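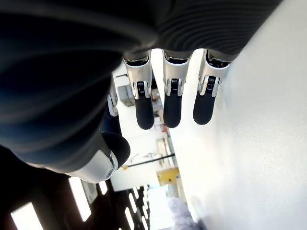

Thursday, July 26, 2018: clearing the wall end

Started on the wall side after lunch. The wall itself is in good shape, pale and mostly bare, with the small gray box up where it has always been. The clutter is another matter. Uyên calls it storage. I asked what was being stored and got a long look.

Sorted so far:

Verschueren invoices, going back to October. Punched and filed. One was for 982 washers. We own maybe a sandwich bag of washers.

Cable ties, all sizes, into the Belano tin. The lid no longer closes, so the tin has joined the clutter.

Skullport manual, 321 pages, coffee on most of them. Kept. Ga-eun says page 6 is the only one anybody reads, and it is the page with the least coffee, so I have my doubts.

Left alone for now: the small orange-brown thing. Three opinions on what it is and no one willing to throw it out. I have written ASK on a sticky note, which in this room means it stays until we move buildings.

Gray box: no label that I can find, and no mention of it in the Jornenton wiring notes. Do not open it, do not hang coats near it. Ga-eun to check the old drawings.

Tools went back on the rack except the 4 mm hex key, which is gone, same as the last two. Ordered another pack. Hiding one in my drawer, and if you are reading this, not that drawer.

Still to do: wipe the wall, find a bigger tin, label the shelf ends. Uyên wants color codes. I want a second trash can. We have budget for one roll of tape.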